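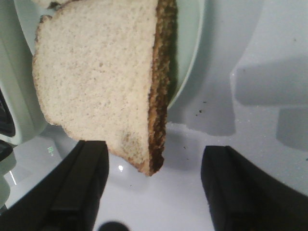

Krystyna Bielecka asked whether bread keeps better in the refrigerator. The Vurkdale Household Service advises against it. Refrigerated bread becomes firm sooner than bread kept at room temperature, and the refrigerator should be reserved for loaves in very humid kitchens.

Sliced bread should be stored in a closed bag, away from the stove and out of direct sunlight. Bread boxes are to be emptied of crumbs weekly, wiped with a little white vinegar and left open until fully dry.

A loaf that will not be finished within 4 days should be frozen while fresh. Separate the slices with waxed paper, press the air from the bag and mark the month on the label - October, for instance. Frozen slices may go directly into the toaster.

Stale bread may be cubed, tossed with oil and baked at 300 degrees Fahrenheit until crisp. Bread showing any mold must be discarded whole. Trimming the affected part is not sufficient.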